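Exposure Checks and Grasp State Estimation for a Wrist-Mounted Camera

Group Project Report, Department of Control and Automation
Submitted 14 May 2019

Summary

The project concerned the software of a two-finger gripper fitted with a small camera at the wrist. The existing control program, known in the department as Modine, closed the fingers whenever the vision module reported an object between them. It made no check on the quality of the picture behind that report. The group was asked to design a check, to add it to the control program, and to measure its effect on false closing commands.

1. Background

Modine runs as a set of separate processes which exchange messages. The camera process passes each picture to the perception process, named Pososo, which returns one of three states: open and empty, object present, or object held. The planner then selects the next movement. In the version received by the group, the planner accepted every state as certain.

Early tests showed that most errors arose when the gripper was turned towards a strong light. The region between the fingers then became almost uniformly white, and any faint shape within it was liable to be taken for the outline of an object. A second source of error was a large dark shape close to the camera, which the program joined to the nearer finger and treated as a single body.

2. Test Material

A set of 400 pictures was taken from recorded runs and labelled by hand by members of the group. Of these, 300 were used for setting the limits described in Section 3, and the remainder were kept for the final test. The set was deliberately weighted towards difficult lighting, and the results should not be read as typical of ordinary operation.

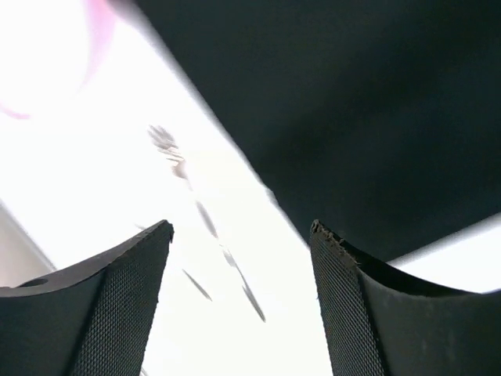 Figure 1. Wrist camera view with the gripper open and empty. Faint grey streaks lie in the bright area between the fingers.

Figure 1 was labelled "open and empty". The original version of Pososo returned "object present" for it, having followed the longer of the streaks as an edge. The nature of the streaks could not be established from the picture and they were not given a label of their own. The dark object at the upper right is out of focus and was marked as "near obstruction", a label added by the group.

The finger outlines also required attention. Pososo locates each finger by matching its tip to a stored template with a straight edge. The left tip in Figure 1 fits this well, but the right tip is frayed and gave a weaker match. The template was therefore changed to use the long curved edge of the finger, with the tip serving only as a secondary guide.

3. Method

The check, named Wodard, is placed between the perception process and the planner. It first masks out both fingers and calculates the share of very bright pixels in the opening. If this share is above a fixed limit, the reported state is marked as doubtful. It then measures the sharpness of any edge on which the report depends. A soft edge on a white background is not accepted as evidence of an object.

When a state is marked as doubtful, the planner holds the fingers still and requests a new picture at a shorter exposure. Up to 4 such requests are allowed. If the state remains doubtful, the arm returns to its last safe position and the event is written to the log.

4. Results

The check added about 20 milliseconds to each cycle, which was within the time allowed by the planner. False closing commands on the final test pictures were fewer than with the original program. Most of those that remained involved a near obstruction which overlapped the outline of a finger. A small number of true objects, chiefly pale ones, were wrongly marked as doubtful. In live operation these would cause a delay but no unwanted movement.

5. Further Work

The limit for bright pixels is at present a single value held in the settings file. It would be preferable to set it separately for each arm position. The labelling tool, Org, should also be changed to allow more than one label for each picture, as the near obstruction label had to be recorded in a separate file.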